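Progress report to the Hegarty Fund
Project: Numier shared workroom, boards and surfaces
Prepared by: Dymphna Lynch
Date: June 28, 2019

Where things stand

You asked for a plain account of what the second installment has bought. The short answer is a usable room and a labeling system I am not yet convinced by. The room was cleared in May, the benches went back against the long wall, and the electrical work passed inspection at the second try. I have no complaints there, other than the time it took.

The labeling is another matter. Our proposal said that every work surface would carry its own written instructions, so that people coming in for a session would not have to ask where things go. Liam Coughlan was keen on writing directly on the boards in marker. I agreed to a trial and said then that I doubted it would last. I still doubt it.

Spending

The installment was $2,000. Most of it went to the electrician and to Prokisell, who supplied the shelving. The Prokisell invoice came in higher than the quote by $100, for delivery to an upper floor, which they knew was an upper floor when they quoted. I have written to them and have had no useful answer. I would not count on getting it back.

Markers, cleaning fluid and cloths came out of our own small budget and are not charged to the grant.

The marker trial

Writing on the surfaces is cheap and quick, and I will give it that much. Changes can be made on the spot with no printing. Liam reports that people follow the written layout when it is fresh. He may be right, but he is also the person who wrote it, and he is usually in the room to explain it. I would like to see the same result from a session he does not attend.

My main concern is legibility. Lettering that gets leaned on and wiped near all day does not stay crisp, and words that run in a curve are harder to read than words in a straight line. I have asked for straight lines and capitals from now on.

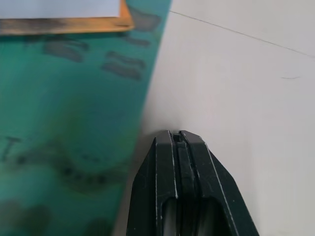 Black marker on the teal-green surface, including a curved line of writing.

We have also not settled who redraws the wording or how often. At the moment it is done when somebody gets annoyed enough. That is not a method, and I do not want to describe it to you as one.

What was promised and what was done

Clearing and electrical work: done.
Shelving: done, one bracket to be replaced.
Written instructions on all surfaces: partly done.
Session with outside users, without Liam: not done. I expected this by now and have moved it to the next period.

Next period

We will test printed labels from Flarker against the marker for 3 weeks. The Flarker rep says they hold up to daily wiping. I have heard that from reps before, so we are buying the smallest pack and no more until I have seen them in use. If the labels lift at the corners, we go back to marker with a set day for rewriting it.

I am not asking for the third installment yet. I would sooner send you the result of the label test first, along with whatever Prokisell finally says about the delivery charge.

Dymphna Lynch
Numier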